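Desk clearing runs, simulated set

Data card and notes for staff

Version of 9 February 2019. Kept by the automation group at Trisen. Replaces the January notes.

What this is

A set of 2000 simulated runs in which one robot arm works over a tabletop with ordinary desk items on it. The runs were made to prepare for the arm at the Dreltden returns desk, where staff sort what people leave behind in meeting rooms and hand it back or put it into store. The set is used by the software team, but this card is also meant for the people who work at the desk and have asked what the arm is being taught.

Contents

Each run is one folder with the rendered views, the arm positions and a short text file giving the instruction. Instructions are written the way desk staff write them on the job sheet, for example "mug to the left tray" or "pen back to the box". Of the runs, 584 end without the item being placed. They have been kept in and are marked "no" in the outcome column. Please don't delete them to save space.

Tabletop pattern, background and lighting are changed between groups of runs. Item positions are drawn at random within the reach of the arm.

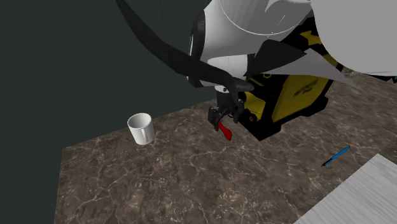
The split is by tabletop pattern, so that a pattern used for training is never used for testing. The test part has 600 runs. An earlier split, made at random, gave scores that were too good and should not be quoted any more.

What changes at the desk

The arm will do the first sort only. Reading name labels, ringing owners and deciding what goes to store all stay with staff. The job sheet moves from paper to the Pidiretti screen by the door, and the person on shift approves each batch before the arm starts.

Two people will still be on every shift. The early plan had one, and it was dropped after staff pointed out that the counter can't be left while somebody is in the storeroom. Hours and grades are unchanged. Training is in paid time — half a day for everyone, and a further half day for those who want to learn to restart the arm.

Several people said the sorting was the part of the job they could do while talking, and that they would miss it. We have no answer to that yet. It is on the list for the review.

Known gaps

No soft items such as scarves or gloves. No liquids. No people or hands anywhere near the arm, so nothing in this set says how it behaves when someone reaches across. That is handled by the Yáñez guard unit and tested separately.

Text on items is often too blurred to read in the rendered views. Don't use the set for label reading.

File format

Folder names changed in version 2. Scripts written for the January notes need the new path in the settings file. Old folders are still on the shared drive, read only.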